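Goltach Congregational Services, Help Desk
Ticket 600: Prayer calendar shows wrong candle-lighting time
Status: Resolved
Opened by: Fengying Cao, Drundel Synagogue office
Assigned to: Tianyou Qian

Attachments (3)

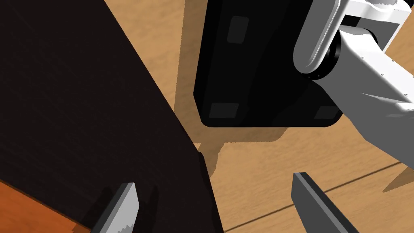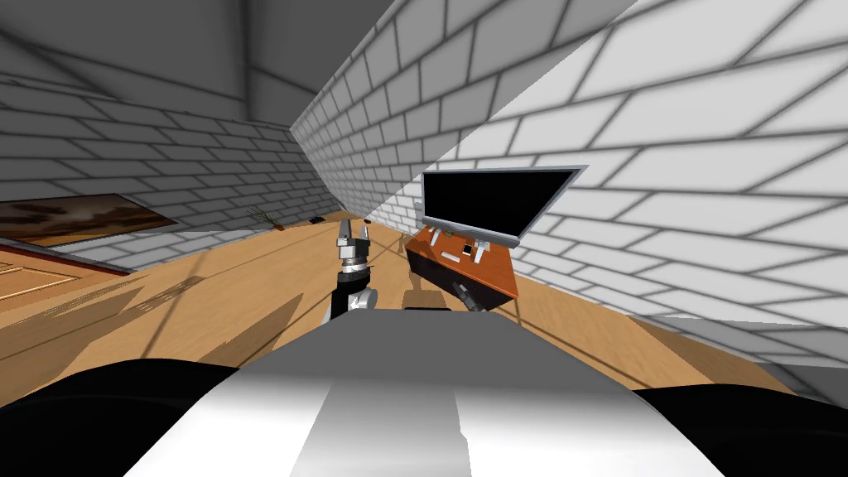
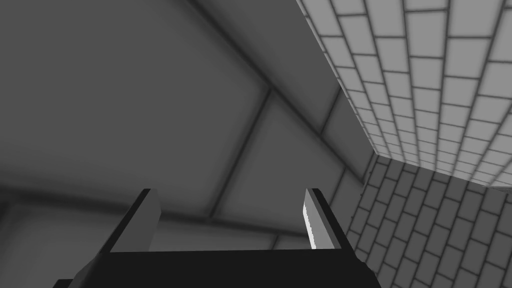
Description of the problem

The public calendar on the synagogue website lists Friday candle lighting one hour later than the printed bulletin. The error affects every Friday in August. Havdalah times on the same page are correct. Members who rely on the website may light after sunset, and the office therefore requests that this ticket be given priority.

Steps already taken by the office

1. The page was reloaded in 2 browsers. No change.
2. The bulletin was compared with the rabbi's own table. The bulletin is correct.
3. The calendar was switched from the Jimovex feed to manual entry and back. No change.

Response, Monday, 10:15 a.m.

The feed has been reviewed. Candle-lighting entries are stored under a separate location profile, which did not receive the daylight saving setting when the site was moved. Havdalah entries use the main profile and were not affected. Please do not correct the Friday entries by hand, as manual changes will be overwritten at the next update.

Response from the office, Monday, 11:40 a.m.

Understood. Please also confirm that the 18-minute custom will be kept. The ritual practice of this congregation does not follow the longer interval offered in the menu.

Resolution, Monday, 2:57 p.m.

The location profile was corrected and the calendar rebuilt. All 4 Fridays remaining in August now match the bulletin. The interval is set to 18 minutes before sunset. Members who subscribe by phone must refresh the calendar once to receive the new times.

Follow-up

The office has asked whether festival evenings draw on the same profile. They do, and the corrected setting applies to them. The entries for Rosh Hashanah should be checked against the rabbi's table before the fall bulletin goes to print.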